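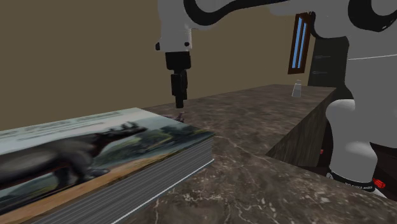

Un livre épais posé à plat sur un plan de travail en marbre.

Dernière mise à jour : juillet 2018

La question du prêt de longue durée dans les bibliothèques de quartier mérite mieux que les arbitrages discrets dont elle fait aujourd'hui l'objet. Le réseau de Neltside, qui compte 22 points de lecture, a ramené en juin la durée d'emprunt de tous les ouvrages à 26 jours, sans distinction de genre ni de volume. La mesure est présentée comme une simplification administrative. Elle constitue en réalité un choix de politique culturelle, et il convient de la discuter comme telle.

Un roman bref et une histoire des institutions ne se lisent pas au même rythme. Le premier s'emporte dans les transports ; la seconde suppose des reprises, des retours en arrière, des semaines où l'on n'avance guère. Imposer à l'un et à l'autre un délai identique revient à favoriser les lectures courtes, alors même que les ouvrages de fond, souvent coûteux, sont ceux que les ménages achètent le moins. L'annexe de Praltgate a recensé 3 721 retours anticipés de documentaires, sans chercher à savoir si ces livres avaient été lus. 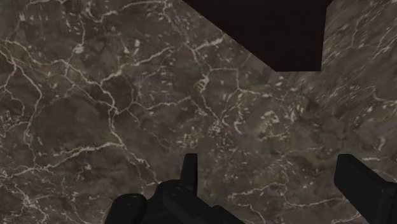 L'argument de la rotation des collections n'est pas négligeable. Un livre absent des rayons prive d'autres lecteurs, et les responsables du réseau ont raison de s'en préoccuper. Encore faut-il mesurer ce que la rotation ne dit pas. Une lecture longue ressemble aux veines pâles d'un marbre brun : certaines courent d'un seul trait, d'autres se brisent en fragments, et toutes appartiennent à la même pierre. La statistique des prêts ne retient que la date de sortie et la date de retour. Vilhjálmur Ásgeirsdóttir l'avait relevé dans sa note sur le fonds Samico, restée sans suite.

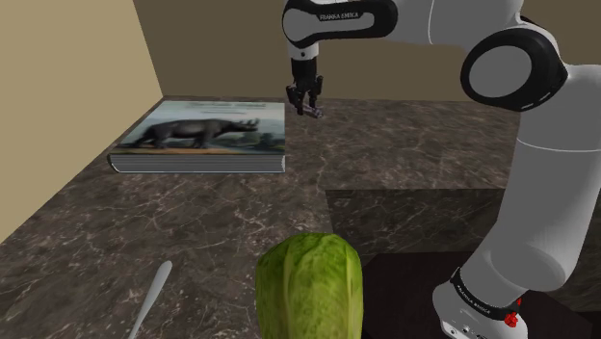
La lecture domestique obéit par ailleurs à des contraintes que les règlements ignorent. Peu de foyers disposent d'un bureau ; on lit dans la cuisine, entre deux tâches, et l'ouvrage reste sur le plan de travail jusqu'au soir. Cette présence prolongée du livre dans la maison a une valeur propre, notamment pour les enfants, et un délai trop bref y met fin.

Il serait donc raisonnable d'instituer 2 régimes de prêt, dont l'un, renouvelable sur simple demande, serait réservé aux ouvrages volumineux. La bibliothèque Shao applique déjà cette règle à ses fonds d'histoire et de droit. Le conseil du réseau devrait inscrire ce point à l'ordre du jour de sa prochaine séance et entendre les lecteurs avant toute décision.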